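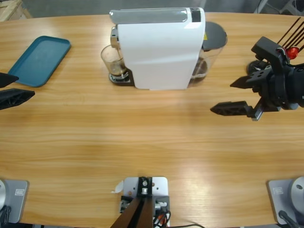 **Dolores Lyons**
*Office manager and columnist, Dredenham Heating & Air*

My nephew Tavion called me last September, all wound up, because three companies had come out to look at his upstairs and he'd gotten three completely different answers. One said his air conditioner was too small. One said it was fine but old. The third one (his favorite, because the guy petted the dog) said he needed a bigger furnace, a bigger AC and a fancy thermostat, and if he signed by five o'clock they'd knock a chunk off the price.

So I asked him the question I ask everybody. Did any of them measure anything?

Long pause. "One of them looked at the sticker on the unit," he said.

Well, there you go. I've sat at the front desk of a heating and air shop for longer than I'm going to admit in print, and I have an opinion I will bore you with at any barbecue: the load calculation ought to be the first thing a homeowner pays for, it ought to be handed over on paper, and the homeowner ought to keep it. I'd like to see it required any time a system gets replaced, and I'd like to see somebody at the permit counter read it. Plenty of places have that on the books already. Reading it is a different matter!

If you've never run into the term, a load calculation is the arithmetic that says how much heat your house loses on a cold night and how much it soaks up on a hot afternoon. It looks at walls, windows, insulation, which way the glass faces, how leaky the place is, how many people live there. Somebody walks around with a tape measure and writes things down. Then they punch it all in and out comes a number for the whole house and, if they do it right, a number for every room. The equipment is supposed to be picked from that.

What happens a lot of the time is that a person glances at the old unit and quotes the same size, or takes the square footage and divides by a number his first boss told him. Then he adds a bit, to be safe. And the fellow before him added a bit too, back when the house had single-pane windows and nothing in the attic. You can see how a nice little ranch house ends up with enough cooling for a bowling alley.

## Too big feels great for a week

I get why people like big. I drive a bigger car than I need. And when a new oversized air conditioner kicks on, it's a thrill, the place is cold in no time and everyone's happy. Then comes a muggy stretch and the house feels like the inside of a lunch bag, because the system keeps hitting the thermostat setting and shutting off before it's had time to pull much moisture out of the air. So you turn it down some more. Now you're cold and clammy and your bill went up.

Furnaces do their own version. On, blast, off. On, blast, off. The room with the thermostat is toasty and the bedroom over the garage is where you keep the extra blankets. All that starting and stopping is hard on parts, too, and I know because I'm the one who picks up the phone when they quit.

The worst one I ever dealt with was a house out on Halvorsen Road. Pretty place, lots of glass on the west side. The owners had replaced the AC twice, bigger each time, because the den was always hot. Our tech spent the better part of an afternoon up in the attic and came down filthy and delighted. The duct to the den was squashed nearly flat under a stack of boxes somebody had shoved up there. You could have hung a unit the size of a school bus outside and that den would still have been hot. They got a new piece of duct, and they moved their boxes, and they were pretty mad about the two air conditioners. I would be too.

A room-by-room calculation would have caught it, or at least pointed at it. It would have said how much air the den needed, and then somebody would have had to go see how much air the den was getting.

## What the other side says

My own boss and I go around and around on this, so let me give his side a fair shake. His first point is that it takes time, and time costs money, and if we charge for a visit and the outfit across town quotes for free, we lose the job before we've opened our mouths. He's right that we lose some. I take those calls. People say "the other guy didn't need to come inside" like that's a selling point!

His second point is that when it's the dead of winter and a family has no heat, no one wants to hear about window orientation. Also fair. I'd never tell a family with a newborn to sit tight while we run the numbers. Get them space heaters, get them a temporary fix, get a loaner going if you've got one. But most replacements I book aren't emergencies at all. They're folks who've been nursing an old unit through two or three summers and knew perfectly well it was on its way out. There was time. There just wasn't anyone telling them to use it.

And his third point, the one he saves for when he's losing, is that a calculation is only as good as the person filling it in. You can fudge it. You can tell the software the house has no insulation and it'll happily sell you a monster. I've seen printouts from other shops where every window was the same size, every wall faced south and the number at the bottom matched exactly what was sitting in their warehouse. Isn't that something.

That one I take seriously, and it's why I want the homeowner to have the paper. You know how many windows you've got. You know whether you put new insulation in when you redid the bathroom. You don't have to understand every line to spot that the report says your house has a basement when it's on a slab. Read it at the kitchen table with a cup of coffee and a pencil, and circle whatever looks goofy. A good contractor won't mind one bit. If he gets huffy, that's useful to know before he has your deposit.
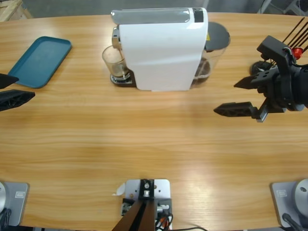 ## Pay for the visit

Now here's where I lose my friends. I think the free estimate has done this trade more harm than any bad product ever did.

Think about who's standing in your living room when the visit is free. Either he sells you something or his afternoon was a waste. He's got a truck to gas up and maybe 40 other stops on his list that month, and the company only makes money when somebody signs. I'm not calling him a crook. Most of the people I've met in that job are perfectly decent and some are lovely. But you've set him up so that the shortest road to getting paid is a quick look and a big box.

Pay him for the visit and everything loosens up. He can measure. He can stick his head in the attic. He can tell you your unit has a few years left and you ought to spend the money sealing up ducts, and he still goes home having earned his day. We tried it here one fall, charging for the calculation and taking it off the price if people went ahead with us. My boss was sure the phones would go dead. They slowed down, I won't lie to you, and the folks who did call asked much better questions. He and I still disagree about whether it was worth it (he says no, I say the callbacks dropped off and I'm the one who'd know).

There's a shop over in Fenberg that goes a step further and lets customers take the report to any competitor they like. No strings. I think that's wonderful, and I also think it takes some nerve.

And please, be a little careful with gadgets that promise to skip all this. Tavion had gotten himself all excited over the Zillora, a thermostat that's supposed to learn your house. I've got nothing against it. It's a handsome thing and he loves fiddling with it from his phone. But a thermostat tells the equipment when to run. It can't make a big unit smaller, and it sure can't open up a squashed duct.

## What I told my nephew

I told him to call all three of them back and ask the same thing: will you do a room-by-room load calculation, what do you charge, and do I get a copy? I told him not to argue and not to explain, just ask and write down what they said.

The dog guy said they didn't need one, he'd been doing this long enough to feel it. The second never called back. The third said sure, named a price, and came out with a tape measure and a flashlight and stayed four hours. (Tavion made him a sandwich. I raised no part of that boy but I take credit anyway.)

The new system he ended up with is smaller than the old one. He fretted over that right up until the install, and called me twice the night before to ask if I was sure. I said I wasn't the one who measured, go look at your report. The upstairs needed a second return and some attention where the ducts met the plenum, and that was a good part of the bill. He grumbled about paying for sheet metal he'll never see.

He keeps the report in the drawer with the takeout menus. I'd rather it was in a folder, but he's got it, and when he sells that house someday, whoever buys it can have it too. I'd love to see that become ordinary, the way you hand over the garage door opener and the paint cans.

If you're planning on replacing something before next summer, start asking now while the shops are slow. Ask for the price of the calculation by itself. And if you call us, you'll probably get me, so have your window count ready.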